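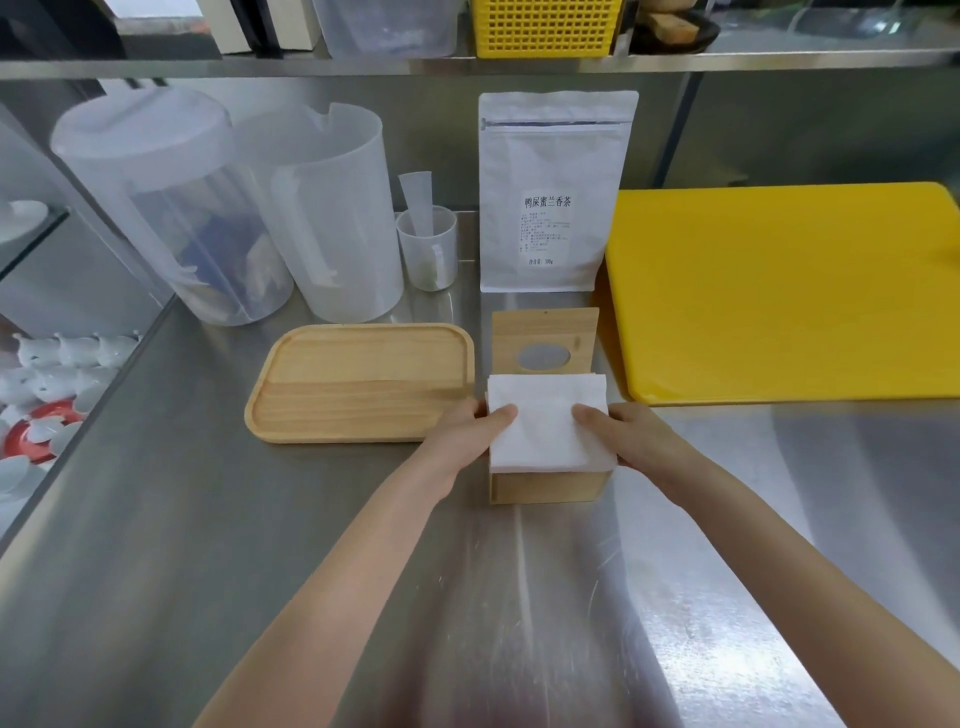
Why does a paper napkin work?

Have you ever spilt juice on a table and watched a napkin drink it up? I love that bit. You put one corner in the puddle and the wet patch goes creeping along all by itself, even uphill! So who's doing the pulling?

To find out, we need to get very, very small. Paper is made from wood, and wood is full of tiny threads called fibres. A paper maker mashes the wood up with lots of water until it looks like thin porridge, then spreads it out flat, squeezes it and dries it. What's left is a sheet of fibres all tangled together, a bit like hair on a hairbrush.

Between the fibres there are gaps, much too small to see. Water likes to cling to the fibres, and it likes to cling to itself too. So the first bit of water grabs a fibre and climbs into a gap, and it tugs more water in behind it. Grown-ups call this capillary action (say it "ka-PILL-a-ree"). Plants use it as well, to help get water up from their roots.

Writing paper has gaps too, but it's pressed harder and often has a coating so your ink doesn't spread. Napkins are left soft and puffy - more gaps, more room for juice.

And then there's the folding. A folded napkin has several layers, so there's more paper sitting on the spill, and it fits nicely in a holder. Before a stack goes in, it helps to make the edges line up. I hold mine at both sides and tap the bottom on the table, the way you would with a pack of cards.
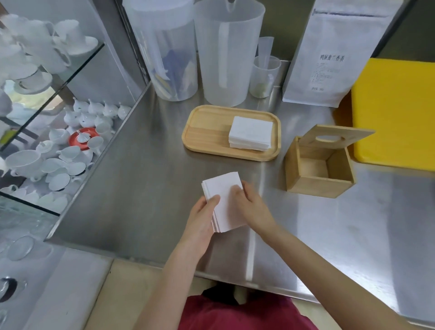
Squaring up a stack of napkins at the counter, with more on the wooden tray.

Want to try it yourself? Cut a strip from a napkin and a strip from a page of writing paper, both the same size. Hang them so the ends just dip into a cup of coloured water, then count to 30. My friend Homa and I tried it 7 times one morning in May, and the napkin won every race. Have a go with kitchen roll next, and mark how high the colour gets with a pencil.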